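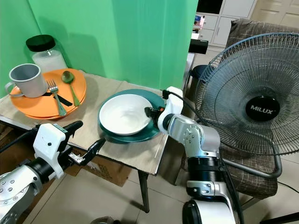
Feb 19, 2021

My utility sent me a flyer this month about the new battery site going up off the county road. Glossy paper, a blue sky, a row of white containers on gravel. The headline says the project will "store enough electricity to power 1,000 homes." I have read that sentence four times now and I still can't tell you how big the battery is.

Power 1,000 homes for how long? An hour? A night? Through a week like the one Texas just had? The flyer doesn't say. I turned it over. The back has a phone number and a picture of a heron.

I spent nine years doing metering work, mostly at small plants, so I'm not against any of this. I like batteries. I would like them more if the people selling them used the right units.

A battery has two sizes. One is power, how fast it can push electricity out, in megawatts. The other is energy, how much it holds, in megawatt-hours. You need both or you know nothing. A garden hose and a fire hose can be hooked to the same tank and you will have very different afternoons. When a press release gives you one number, it's usually the one in megawatts, and that's usually because the hours are short.

So I called. The number goes to Punevier, the developer, and after two transfers I got a perfectly nice person who told me the site was "36 megawatts of clean energy." I asked how many megawatt-hours. She asked if I meant per year. I said no, in the box, when it's full. She said she would have somebody get back to me.

Somebody did, to my surprise. Golshifteh Daneshvar, who works on the engineering side there, wrote me a long email the next evening and answered nearly everything I'd asked. It's a two-hour system, so 72 megawatt-hours on paper. She also told me, without my having to drag it out of her, that they don't plan to run it from completely full to completely empty, so the usable part is smaller. She wouldn't give me that figure. Fair enough, it's probably in a contract somewhere. But I'd like to note that one engineer with a keyboard did more for my opinion of the company than the whole mailing.

Let's go back to the homes. If you take 72 megawatt-hours and spread it over 1,000 homes, each home gets 72 kilowatt-hours. That's a couple of days of ordinary use for a lot of houses. So the flyer is underselling it? Maybe. Or else somebody picked a round number because it looked good over a blue sky. You could just as well write "powers 36,000 homes" if you assume one kilowatt each and don't mention that it's over in two hours. Both sentences are sort of true and neither one helps you.

And none of those homes will be powered by it anyway, in the way most people would read that. The battery is hooked to the grid at the Brostitz substation. If a tree comes down on the line to my street, my lights go out, and the battery sits there fully charged two miles away. I brought this up with a neighbor and he was honestly a little hurt. He thought we were getting backup power. I don't blame him, he read the flyer.

What it will do is charge when power is cheap and discharge when it isn't. That's useful. It shaves the evening peak and it can respond very fast when the frequency sags, much faster than a gas turbine that has to spin up from cold. Those are good reasons to build one. I wish they had put them on the flyer.

Now the part that got me writing, the efficiency claim. Same flyer, second column: "up to 95% efficient." Up to! My car gets up to 60 miles per gallon if you roll it down the right hill.

The number you want is round trip, AC to AC, measured at the meter where it joins the grid. You put in so many megawatt-hours, you get back so many, and the difference is gone. It went into the inverters, the transformer, and the cells themselves. Then there's the cooling. Those containers need air conditioning in summer and heat in winter, and that load runs whether the battery is doing anything or not. Some vendors leave it out and call it "auxiliary," as if it were somebody else's bill.

I saw how this goes at the Fonseca plant, years ago, on a much smaller unit. The vendor's sheet quoted the cells by themselves, on the DC side, at a nice mild temperature. We put meters on both sides of everything. Over one test stretch we sent in 102 megawatt-hours and the amount that came back was well short of what the sheet had led us to expect. A good chunk of the gap was fans and chillers. My boss at the time, Fernanda Baptista, taped the vendor's sheet to the wall next to our meter log and left it there until she retired.

I asked Golshifteh about this too. She said the 95 figure came from the battery supplier, Bedutix, and that she'd have worded it differently. I'll take that as an answer. She said the performance guarantee is written around the AC meter and includes auxiliaries. If so, good, that's how it should be done, and I'd love to see it printed someplace.

Things I still don't know: what the guarantee is at year 10, since cells fade. Whether they'll add modules over time or let it shrink. What the 208 on the site plan refers to. It's printed next to the row of containers with no unit, and it could be a voltage for the auxiliary panels or a drawing number for all I can tell. I've emailed again.

There's a public meeting in March, on video of course. They're taking questions in writing ahead of time. I sent in three, and the first is "how many megawatt-hours." I know the answer already. I want to hear them say it out loud to people who got the heron.

If you have one of these near you and managed to get real operating data out of the owner — monthly in, monthly out, that's all I'm after — please leave a comment. I'll post whatever I hear back about the 208.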